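4.2 Changed and abandoned bookings

The booking records cover 3,686 coach and rail tickets sold through the Skirnville counter of Inano, a small travel agency, and through its website. We had expected the counter to be the slow, troublesome half of the business and the website to be the quick, obedient one. The records were less accommodating. Of all tickets sold, 531 were later changed at the customer's request, and the website was responsible for most of them.

Part of the difference lies in how a traveller is asked for a date. The website presents a calendar that opens on the current month, with today's date already chosen, and a large button marked Continue. Many customers continued. They then found themselves the owners of a seat on a coach leaving that afternoon, and wrote to the agency to say so, sometimes from the kitchen table. At the counter the clerk asks "When are you going?" and waits for an answer, a piece of interface design that predates the company.

The return leg caused its own difficulties. A traveller booking from Skirnville to Dararer and back was shown the two legs on separate pages, and the second page did not repeat what had been chosen on the first. We found bookings in which the return left before the outward journey had arrived. The system accepted these without complaint and, in June, went as far as offering one such customer a discount on a hotel for the night in between.

Fees made matters worse. A change made online cost the same as a change made at the counter, but the online fee was announced only after the new date had been confirmed. Customers who felt ambushed tended to abandon the change halfway, which left the old ticket cancelled and the new one unpaid. We have counted these as abandoned bookings, although the people concerned used other terms.
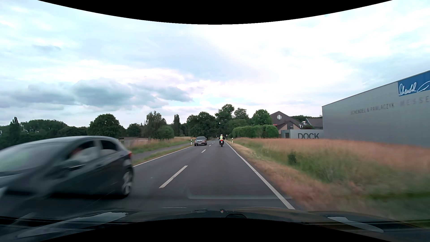
Figure 7. On the road.

Damgaard, which supplies the booking software, read a draft of this section and objected to our treatment of the calendar. Its reply held that a date already filled in saves the traveller a step, that most travellers are grateful for it, and that "a customer who doesn't check the date would not check it at a counter either". The company also asked us to note that the return page has been redesigned.

We are happy to note it. The redesigned page repeats the outward date in small grey type beneath the advertisements. As for the counter, the records do not support the objection: the clerk reads the date aloud before printing, and customers who had meant another day generally said so at that point - often with some force.

To look at the matter more closely we sent a short questionnaire to 200 customers who had changed a ticket. The answers are taken up in the next section, together with the question of why so many of them were written in capitals.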